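Linirness parts bench – tower teardown gallery
Posted Aug 2, 2023

Quick one. Been meaning to get these up since May and kept putting it off. Old office towers, side panel off, guts out, everything in its own spot before anything goes back in. Bench is the slatted aluminum one – small screws love to dive into the grooves, so keep a dish handy.

Inventory tag on this lot is 1261. Came over from the Gimora office clearout with a bunch of keyboards we did not want. Keyboards are in the hallway if anybody does want them.

Dell tower on its side, panel off. Processor out and sitting flat in its square pocket in the gray tray, hard drive standing up behind it with the blue handle on. Green card upright next to the drive. Socket on the board is empty.

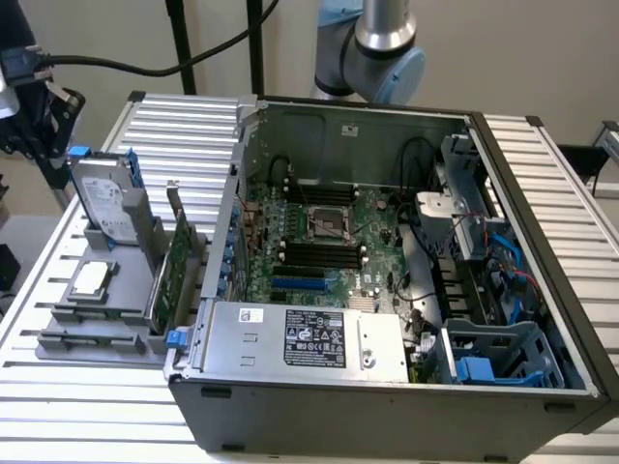 Same order every time if I can help it. Drive first, card next, processor last, becuase I don't like reaching over an open socket. Cover for the socket would be nice, we keep running out. Order more. Lever goes down gently or not at all.

Old paste is the slow part. Wipe, wipe again, let it dry. Cotton swabs shed, so coffee filters – cheap and they don't leave fuzz. Šimek brand cleaner is fine, smells awful, open the door. One bottle has lasted 3 months and there's still some sloshing in the bottom.

Blue means it moves, pretty much. Latches, clips, rails, release tabs. If it's blue, push it or pull it before you go looking for a screwdriver. Saves a lot of swearing. Gray metal stays put unless there's a screw in it.

Next one: open tower, drive carriers off to the left on the bench, green card standing outside the case. Black memory slots above and below the socket. Power supply still seated, blue tab at its left end. Cables left where they were, red and brown ones running over the board.

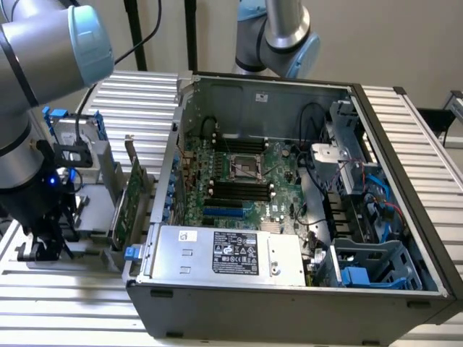

Do I have to take the power supply out to swap a processor?
Leave it in. Unplug from the wall, hold the power button down a few seconds, then work. Only pull the supply if you're replacing it or need the room for your hand.

Few loose notes before I forget them.

Label the drives before they leave the room. Masking tape and a marker, tag number plus slot. We had two come back unmarked last time and it ate an afternoon.

Memory sticks go in the lined box, not the bare one. Bare one is for brackets and blanking plates and whatever else rattles.

Shelf 205 is for finished towers, shelf below it for the ones waiting on parts. Please stop mixing them – I opened the same machine twice.

Replacement fans are coming from Grikero, no date yet. Anything noisy can wait till then.

More pictures when the next lot is on the bench. Will try to get teh keyboards gone first.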